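Latches on plastic storage box keep popping open, any fix?
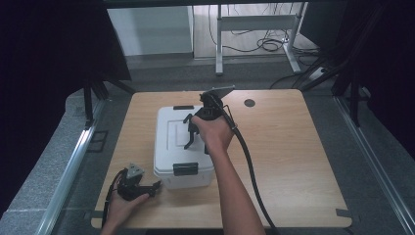 White box with snap-on lid and two dark gray latches

Musa Afolabi
Posted 25/11/2020

Hi everyone, I hope somebody can help with a silly little problem. I keep my knitting patterns (and a few magazines going back to 1978, don't laugh) in a white plastic box with a lid that snaps on and a gray latch at each end. I bought it in July at the Ondby shop and it was lovely for months. Lately I press one latch down, go round to do the other, and the first one springs right back up! I've tried going slower, I've tried leaning on the lid, and my husband has tried saying a few words to it. Is the box worn out, or am I closing it wrong?

Manzano152

Oh, I had this with mine and it drove me up the wall! Nine times out of ten the lid isn't seated. Set the box on a table, not on your lap or the carpet, and go all around the rim with your palms until it's snug, then hold the middle down and close both latches together, one hand on each. Check how full it is too. If the papers are touching the underside of the lid, even by a hair, it will push up and the latches don't stand a chance. I took out one fat catalog and mine has behaved ever since. While it's empty, wipe the rim and the little lip the latch hooks under, you'd be amazed at the fluff that collects there (yarn people, I'm looking at you). If a latch has gone whitish at the hinge, the plastic is tired, and I'd write to the shop and ask if they sell spares.

nilholm_jo

big rubber band. works fine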